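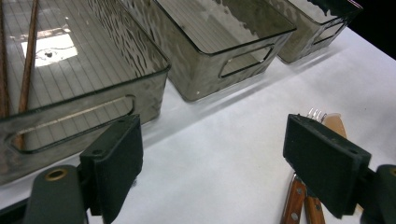 Predodport: manipulation learning from hand-held demonstrations
Progress report to the Pernberg fund, second reporting period
Prepared by Máté Gál, February 28, 2026

1. Status

Work package 2 (sorting into containers) is on schedule. Work package 3 (transfer to the fixed arm) started one month late and is behind on evaluation. Spending is within the approved budget and no change to the staffing plan is requested.

2. Data collection

The demonstration set now holds 3,876 usable episodes, all recorded with the hand-held gripper. The main task is sorting tableware and utensils from an open table surface into a row of bins. Translucent bins were brought in after the August review, when it was noted that the earlier opaque containers made the placement step too easy to segment.

A further 487 episodes were recorded and then rejected. Most were lost to camera tracking failures while the gripper was being lowered toward a bin. The tracking software takes reflections on glossy walls for fixed features of the room, and the estimated pose drifts when the reflections move. A filter that down-weights features inside the bin outlines has been written and is in use on new recordings. It has not been applied to the older set.

3. Method

The policy predicts short sequences of gripper poses and finger widths from the wrist view. Two changes were made in this period.

First, the bin is now chosen before the approach begins and is held fixed until release. In the earlier version the choice was recomputed at every step, and the arm sometimes hesitated between neighboring bins. Second, grasps on more than one item at a time are labeled separately. Operators often pick up several utensils together, and the old labels treated these as single grasps. The model learned a finger width that was too large for a lone item – a fork on its own was regularly dropped.

4. Results

Evaluation was run on the fixed arm with the Nieto controller. Of 116 trials, 28 ended in failure. The failures fall into two main groups. In the larger group, a long item was released while still resting on the rim of the bin. In the other, the fingers closed on the handle of one utensil and pushed the one beside it out of reach. Wrong-bin placements still occur but are no longer a main cause of failure.

The trials used one table and one lighting setup. Results under changed lighting are not available yet and no claim is made about them.

5. Open issues

The foam on the finger pads wears unevenly, and grip force changes as it does. Pads are now replaced on a fixed schedule, but the effect on older data has not been measured.

Calibration between the hand-held unit and the arm is still done by hand. Cokeo has supplied a fixture for this – it arrived without the mounting plate, and the plate is on order.

6. Next period

Planned work is to re-run the pose filter on the full set, repeat the evaluation with lighting as a variable, and add a release check for long items based on the wrist view. The evaluation protocol will be sent to Pernberg for comment before the trials start. The rejected episodes will be kept until the filter has been tested on them.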